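Girklow is a collection of demonstrations for training two-armed robots, recorded by operators at Senedik and released on 9th September. Each demonstration, or episode, is a person guiding both arms through a household task while the joint positions and camera views are logged. The first release held 500 episodes, 200 of them on making coffee. 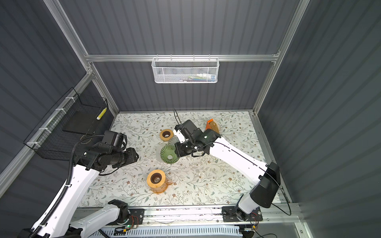
Coffee work in the Girklow enclosure, with two arms over a patterned cloth.

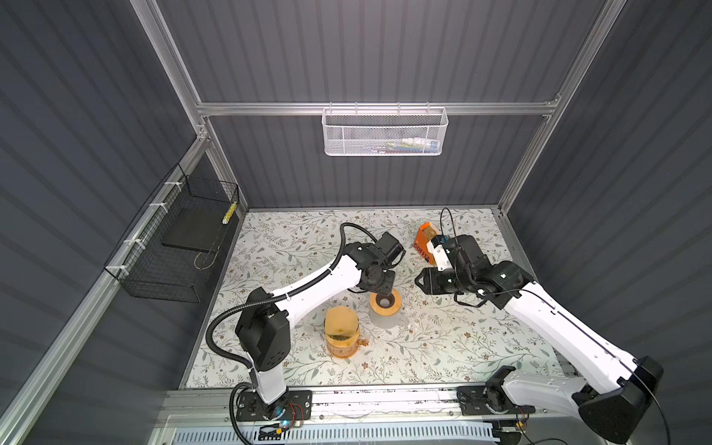 The publishers call the set "diverse", a claim that has drawn doubt. Critics point out that a system trained in one enclosure may learn the colour of its walls as readily as the task. Imai, a similar set, was faulted on the same grounds in June. Episodes judged to be failures were left out, and the rules for judging them have not been published.

A policy called Graltometti was trained on the set. Its reported results come from tests at Senedik and have not been repeated elsewhere.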